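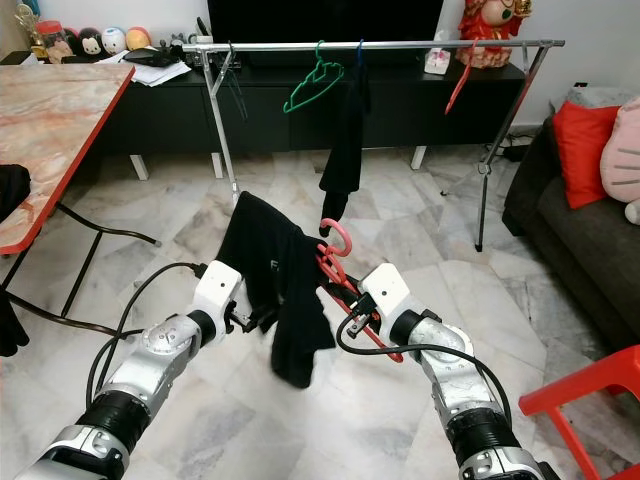
Gandum, May 2, 2019

My first pupil at the Putoris Language School was Xuelian Cai, and she had come to ask me about "the".

"Only that?" I said.

"Only that," she said, and put a notebook on the desk. She had filled 16 pages with it.

I'd been teaching for all of three weeks. I had a certificate, a kettle and a book of grammar by somebody called Bustamante, which I hadn't opened because the spine was so lovely and stiff. So I smiled and told her it was really quite simple. You say "a dog" the first time and "the dog" after that, once we've met him.

She wrote this down. Then she said, "I went to the dentist. Which dentist? You haven't met him."

"No, well, that's different."

"I play the piano. I play football. Why does football get nothing?"

I got up and put the kettle on.

By the time it boiled she'd got as far as hospitals. Her brother, she said, was in hospital, but she had left her umbrella in the hospital, and a nurse had corrected her both times. I asked if her brother was all right. "It's his knee," she said. "Please don't change the subject."

So I opened Bustamante. The chapter on articles began on page 370 and went on for almost 20 more, and the two of us read it side by side like people looking for a train that might have been cancelled. There was a bit about rivers (yes) and lakes (no), and a footnote on mountains that sent us to another footnote. Xuelian laughed so much at that one that Kaiwen Xue came in from the next room, where he was meant to be teaching spelling, and asked what was so funny.

"The English," she said.

"English," said Kaiwen.

"No," I said, "I think she means us."

She looked at me for quite a long time – long enough for the tea to go a nasty colour – and then she turned to a clean page and wrote it down, with the "the" underlined, and asked whether I was free at the same time next week.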